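# Arar – Küchenumrechner für alte Rezepte
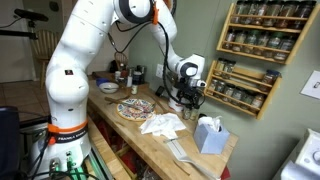
Darcy Doolan lässt ausrichten, eine Prise sei keine Maßeinheit, sondern eine Weltanschauung, und wer sie in Gramm umrechne, habe das Kochen aufgegeben. Das Ticket dazu ist offen und bleibt es vermutlich auch.

Arar liest handgeschriebene Rezepte, sofern sie schon jemand abgetippt hat, und macht aus Quentchen, Lot und »einem guten Stück Butter« Zahlen, mit denen eine Küchenwaage etwas anfangen kann. Abtippen müsst ihr selbst. Handschriftenerkennung hatten wir im September ausprobiert, danach stand in einem Gugelhupf »Seife«.

## Was drin ist

- `rezepte/` – 274 Rezepte aus der Sammlung Doolan, eine Textdatei pro Rezept
- `einheiten.csv` – 200 Maßangaben mit Region, Umrechnung und Fundstelle
- `streit.md` – Einheiten, bei denen wir uns nicht einigen konnten (wächst)

Die Rezepte stehen in der Originalschreibweise. »Thee«, »Citrone« und »Giebs in den Ofen« sind also keine Fehler und brauchen keinen Pull Request. Beim »Eihschnee« sind wir unsicher.

## Benutzung

```
arar umrechnen rezepte/nusskranz.txt
arar umrechnen --region traltness rezepte/nusskranz.txt
```

Ohne `--region` wird angenommen, dass ein Lot überall gleich schwer war. Das stimmt nicht, hält den Nusskranz aber selten davon ab, genießbar zu werden.

Mit `--streng` bricht das Programm ab, sobald es auf »nach Gefühl« stößt. Damit laufen noch genau 3 Rezepte durch, zwei davon sind Essiggurken.

## Ofentemperaturen

Alte Rezepte kennen »gelinde«, »mäßig« und »scharf«. Arar übersetzt das in Grad Celsius bei Ober- und Unterhitze. Umluft wird nicht unterstützt, und wir möchten darüber auch nicht mehr diskutieren. »So heiß, dass Papier gelb wird« gibt eine Warnung aus und sonst nichts.

## Bekannte Probleme

- »Eine Tasse« hängt davon ab, wessen Tasse. In der Sammlung Doolan ist es die blaue, und die ist zerbrochen.
- Brüche werden nur erkannt, wenn sie mit Schrägstrich geschrieben sind. `1 1/2 Loth` geht, `anderthalb Loth` ergibt derzeit null Loth.
- Eier werden nicht nach Größe umgerechnet. Früher waren sie kleiner, sagen alle, aber eine brauchbare Quelle hat noch keiner geschickt.
- Der Import aus Panon verschluckt Umlaute. Bis das behoben ist, bitte auf »Mohren« im Eintopf achten.

## Mitmachen

Neue Einheiten bitte mit Fundstelle, also Buch oder Heft samt Seite. »Hat meine Oma immer so gemacht« kommt in `streit.md`. Neue Rezepte nur, wenn sie jemand in den letzten Jahren mindestens einmal gekocht und aufgegessen hat.

Version 2, Stand 12.11.22. Die Rezepttexte dürfen frei verwendet werden, für das Aspik übernehmen wir keine Haftung.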